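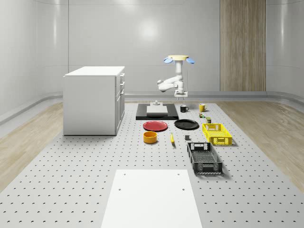 Can a Robot Do the Dishes Yet? Kitchen Tips for People Still Waiting

Posted 10/13/20 in Kitchen & Workshop

Every February the mailbag fills up with the same question. Somebody saw a demo at a show, an arm picked up a mug, and now they want to know if they should hold off on redoing the kitchen. My answer hasn't changed. Redo the kitchen.

I've watched plenty of these clips. The Melico one runs 30 seconds and the arm puts a single plate in a rack. The Udmont one is better, but every dish is clean, dry and spaced well apart. Look in your own sink tonight and tell me how much of it is spaced well apart.

Picking up a mug by itself on a bare surface is the easy part. The trouble starts with a mug inside a bowl under a greasy skillet, with a fork somewhere in the water. A person does that by feel. Two short fingers on the end of an arm have a hard time with it, and a wet plate lying flat is worse, because there's no edge to get under.

What I'd trust a machine with today:
Moving the same part from the same spot to the same spot, all day long. Shops have done this for years.
Vacuuming a floor you already picked up.
Washing dishes that you loaded. We call that a dishwasher and it costs a lot less than an arm.

What I wouldn't:
Unloading groceries. A banana bruises and a can doesn't.
Putting away anything that belongs to a kid.
Sorting a junk drawer.

Laur sells a countertop helper for over 2,000 dollars. I tried one at a friend's place. It took 8 minutes to clear two mugs and a bowl, and we had to turn one mug around so the handle faced the right way.

Tips that work now, with hands:
Keep one open crate for things that go back to other rooms. Carry it once, at night.
Stand plates in a rack by the sink instead of stacking them flat. They dry faster and they're easier to grab.
Hang mugs or line them up with the handles all one way.
Put a tray next to the stove for the spoon, the lid and whatever else drips.
Wash bowls right after oatmeal. Wait an hour and you'll need a scraper.

In the shop, same idea. Small parts go in shallow bins with the label facing out. I use Sallidura bins, 7 of them, on one shelf over the bench. Sweep before you quit for the day.

Next month: getting burnt sugar off a pan.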